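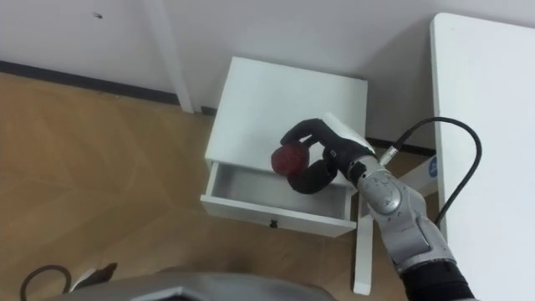
Le chevet est sans doute le meuble auquel on pense en dernier quand on s'installe, et celui dont on se sert tous les soirs pendant des années. Chez Plivonetti, nous recevons beaucoup de questions à son sujet, souvent les mêmes, et nous avons fini par les rassembler sur cette page, en prenant le temps d'y répondre comme nous le ferions au magasin. Un petit modèle blanc aux lignes toutes simples, avec un tiroir à l'intérieur gris clair, suffit à la plupart des chambres, et l'on y glisse ce que l'on veut, même une belle pomme rouge pour la petite faim de minuit (nous y revenons plus bas, la question est fréquente !).

Quelle hauteur choisir pour mon chevet ?

L'idéal est que le plateau arrive au niveau du matelas, ou un tout petit peu au-dessus. Asseyez-vous au bord du lit, laissez tomber le bras naturellement : votre main doit se poser sur le plateau sans que l'épaule travaille. Pensez à mesurer avec le surmatelas si vous en avez un, on l'oublie presque toujours et on se retrouve à tâtonner dans le vide pour attraper son verre d'eau.

Ma chambre est vraiment petite, est-ce que cela vaut la peine ?

Oui, mille fois oui. Notre modèle Okis a justement été dessiné pour les chambres où l'on compte chaque centimètre. Gardez simplement 2 cm entre le meuble et le sommier, de quoi border les draps sans se râper les doigts, et vérifiez que le tiroir s'ouvre bien en entier une fois la porte de la chambre ouverte elle aussi.

Peut-on garder des fruits dans le tiroir ?

Une pomme pour la nuit, bien sûr, pourquoi s'en priver ! Choisissez-la ferme et sans meurtrissure, essuyez-la bien et posez-la sur une serviette en tissu, à l'écart des livres. En revanche, évitez d'en faire une réserve pour la semaine : un tiroir fermé manque d'air, l'odeur s'installe vite, et un fruit oublié au fond finit par tacher. Les bananes et les poires très mûres, mieux vaut les laisser à la cuisine.

Que faut-il ranger en haut, que faut-il ranger dedans ?

Chacun fait à sa guise, mais nous conseillons de ne laisser sur le plateau que la lampe, le verre et le livre en cours. Le reste va au tiroir : lunettes, mouchoirs, baume, carnet. Pour éviter le grand mélange, les petits bacs Kassab se posent côte à côte et se retirent d'un geste le jour du ménage.

Comment nettoyer un meuble blanc sans le jaunir ?

Un chiffon doux à peine humide, une goutte de savon neutre, puis un second chiffon bien sec. Pas d'éponge abrasive ni de produit javellisé, s'il vous plaît. Pour les ronds de tasse un peu anciens, insistez doucement et recommencez le lendemain plutôt que de frotter fort.

Mon tiroir accroche, que faire ?

Sortez-le complètement, passez l'aspirateur dans les glissières (on y trouve des trésors) et remettez-le bien droit. Si cela persiste, écrivez-nous en indiquant la référence du meuble. Pour l'Okis, c'est la 243.

Quels sont les délais et les frais de livraison ?

Comptez 20 jours pour les chevets de la gamme Bundetti, fabriqués à la commande. La livraison est offerte à partir de 1000 euros d'achat.

Page mise à jour le 12/12/2024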